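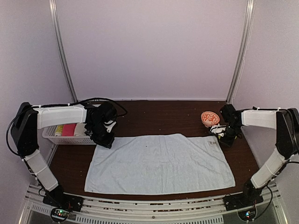
So I finally got to see Kendilik play, and my ears are still a bit fuzzy as I type this (it's well past midnight and I've got a cup of tea going cold beside me).

If you haven't come across them, Kendilik are a five-piece who play something between dub and old brass band music, with a singer who goes by Odo and a trombone player called Sebastian who I could happily listen to all night. My cousin Janelle put me onto them last winter. She sent me one song, Bemow, with no message, and I played it on the bus until I'd missed my stop. Then I played it walking back!

The gig was in the old bowls club hall, which holds 200 people if everyone is friendly. Tickets were 22 dollars at the door. Janelle and I got there early because her dad, my uncle Crisanto, wanted a seat near the wall for his back. He is 100 per cent a ballads man and spent the drive over asking whether there would be "any tunes". Well. By the third song he was up and his jacket was on the floor.

They opened slow, just bass and a bit of organ, and Odo didn't sing a word for ages. I love that. So many bands come out swinging and have nowhere left to go. When the horns came in you could feel it through the floorboards, and a bloke near us yelled "yes!" like his team had kicked a goal.

My one grumble is the sound. The vocals were buried for the whole first set, and I only caught the words to Bemow because I already know them. It was much better after the break, so either somebody fixed the desk or I'd moved (I'd moved, there was a queue for the bar).

The new songs are a bit of a mixed bag. There's a long one with hand claps that I'd cut in half, and a quiet duet between Odo and Sebastian, who it seems can sing as well, the show-off. That one had Janelle in tears. She says it was the smoke machine.

They did 2 encores, the second one with no amps at all, down on the floor with everybody in a circle around them. Crisanto bought a record on the way out. He doesn't own a record player, so guess who's lending him mine.

They're back in May, same hall. I've already told Janelle we're going, and this time I'm standing on the left, near the trombone.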